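Household Tasks Program - Interim Report to the Hedlund Fund
Reporting period ending February 12, 2022

Summary

The Plutus project was funded to establish which kitchen and shop-floor chores a two-armed machine can complete today without a person stepping in. Work in this period took place at the Dandale site and covered simple meal preparation, table clearing and the handling of lidded cookware. The stocking work planned with Rokness has started later than scheduled and is reported separately below.

Kitchen tasks

The team logged 2,996 attempts in the period. An attempt was counted as complete only if every step was finished in order and no item had to be put back by hand. On single steps, such as moving a bowl from one place to another, results are now steady enough that we propose to stop testing them. Longer chores remain uneven. Making a sandwich involves bread, a toaster and soft fillings, and an error at any point usually carries through to the end.

Lids have improved more than any other item. A small knob leaves little room for a poor grip, and clear glass was difficult for the earlier software to locate. After the May retraining, 315 of 400 lid attempts were completed. Lettuce and other leaves are still the weakest category. They fold or tear, and two leaves are often picked up as one.

Speed is a separate concern. A place setting that a person clears in under a minute takes the machine nearly 8 minutes. The Fund asked for a plain statement on this point: at present the work is slower than a person in every chore tested.

Shop-floor tasks

Shelf stocking with Rokness was delayed by late delivery of the shelving. Trial runs with boxed goods have begun, and bagged goods will follow. No results are offered at this stage - the number of runs is too small to support them.

Budget and next period

Spending is within the approved amount. We request permission to move the unspent travel funds to replacement gripper pads, which wear faster than planned. The next period will cover full meal setup and clearing, with the table arranged differently for each run. 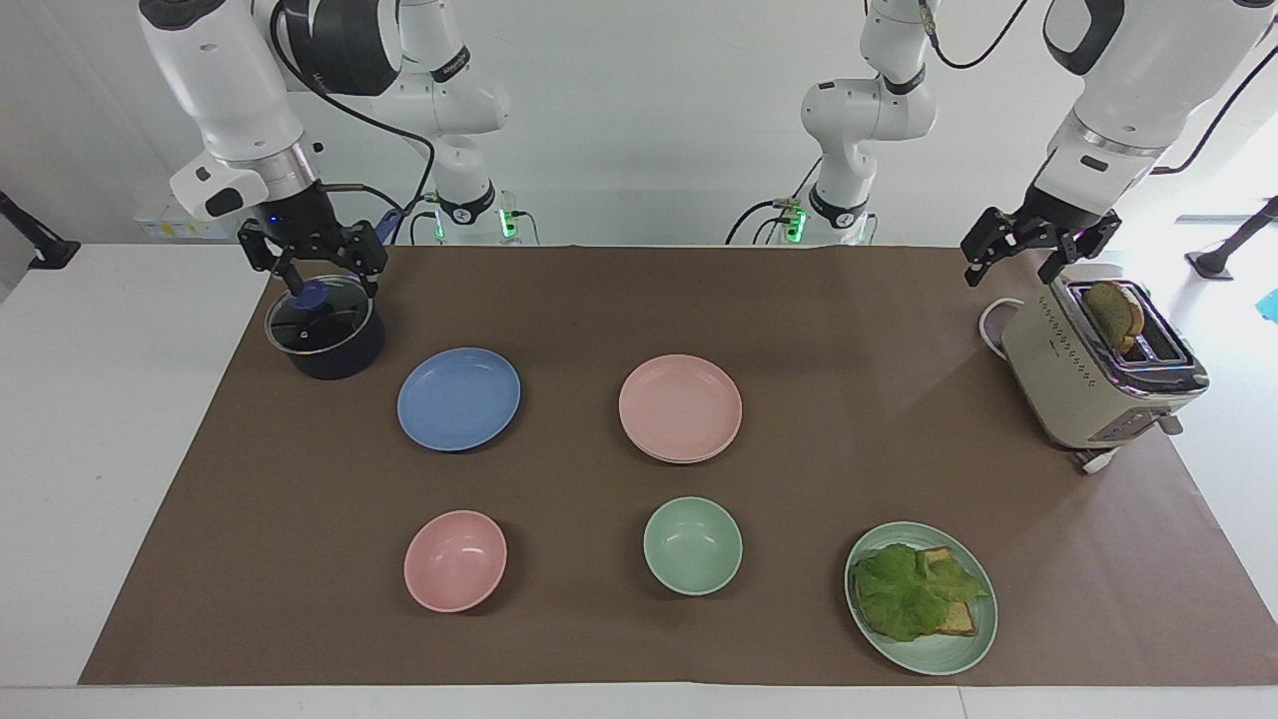
Can the system be left to do a kitchen chore without anyone present?
At this stage a staff member remains within reach of the stop button for every run, and we do not expect to change that rule in the next period.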